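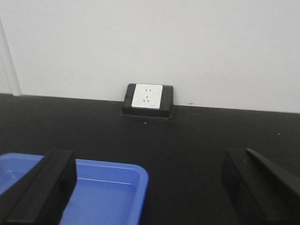 The Rirka is a bench kit from Mohamedi, a small firm in Vadolstead that wants ordinary workshops to have a robot they can set up before lunch. I went over in November to talk to its lead designer, and we ended up spending most of the visit on plugs and sockets.

"Everyone asks for picking and placing," she said. "Fine, we do that, and it's lovely! But a plug is fussy. You have to come in straight, and the wrist camera has to find those tiny slots while the fingers are getting in its way."

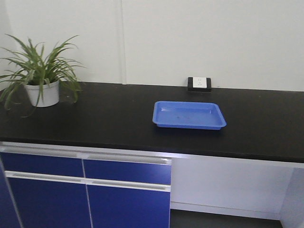

She loves an everyday worktop for this sort of thing (a tray, a socket, a plant if you've got one) and reckons customers learn more on their own furniture than on a spotless test rig. The kit comes with 11 starter routines, and the next release, Prurow, adds two for plugging in.

"Prurow should be out in December," she told me. "I've been through the plug routine 43 times and I still lean forward in my chair every time."

I asked what she'd change. "The cable guide," she said straight away. "It's stiff, and the clips are a pain with cold hands. We're redoing both."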